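3.2 Surface reflectance and grain contrast

Gloss on pale wood was scored by the Amaral method, with 1601 readings pooled across sites. Siqueira reported that low light angles raise variance along the grain, and our data agree.

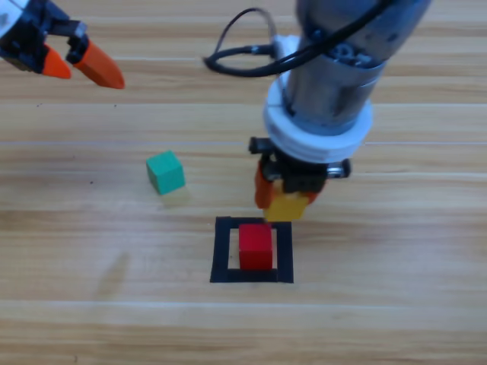

Figure 4. Light wooden tabletop with grain running left to right.

Of the pooled readings, 311 were rejected for glare. The Ollent filter removed most of these - the rest were flagged by hand. Seams were kept in the sample, as masking them shifted the mean by less than the meter error.

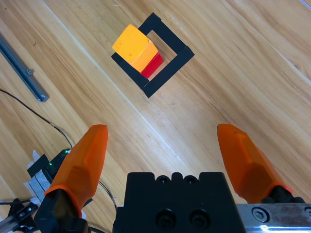

Figure 5. Bright reflection band across light wood.

Readings taken within such bands were weighted at half. Repeat runs on 79 panels at Oltden gave the same rank order. 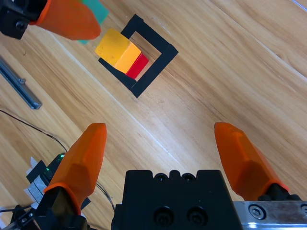 Oil finishes scored lower than lacquer at every angle tested, and the gap widened after the August exposure period. Tovier panels were excluded from this comparison.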